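**Sorting the odd chopsticks at Nerken Hall**

The drawer of odd chopsticks in the Nerken Hall kitchen is being worked through before the May dinners. It hasn't been emptied since November, when we counted 117 sticks and very few that made a pair.

Sorting is done at the table in the side room, on the white board, where dark sticks show up well. A clear divided container stands at the back of the board. Please use it this way:

- Matched pairs go in the long compartment, tips facing the same way.
- Singles worth keeping go next to them until a mate turns up.
- Anything chipped, split or rough at the tip goes in the bin.

Check the colour of the tip as well as the length. The Kasmont sets and the older Privov sets are both dark, and they have been mixed up more than once. Gold tips should only be paired with gold tips. Pens and pencils that have found their way into the drawer go back to the front office.

We need 36 good pairs for the first dinner. If we fall short, the shop on Rønning Street sells plain ones in packs of 100, and we'll order a pack.

The side room is open Tuesday and Thursday evenings from seven. Wash your hands first and leave the container on the board when you finish. 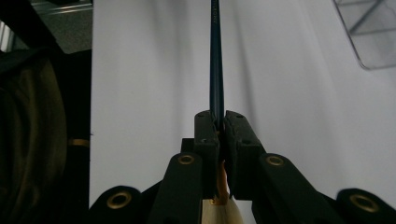
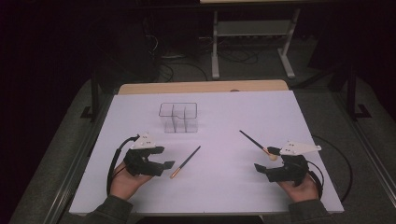
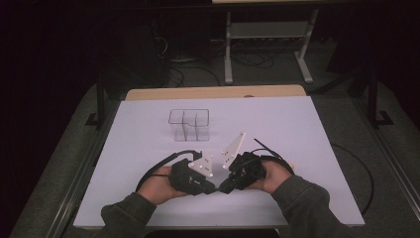
Side room table, with the board and divided container in the second and third photos.

**Tea towels**

The clean towels are back on the shelf beside the kitchen door. Used ones go in the blue tub, and whoever locks up on Thursday takes them home to wash.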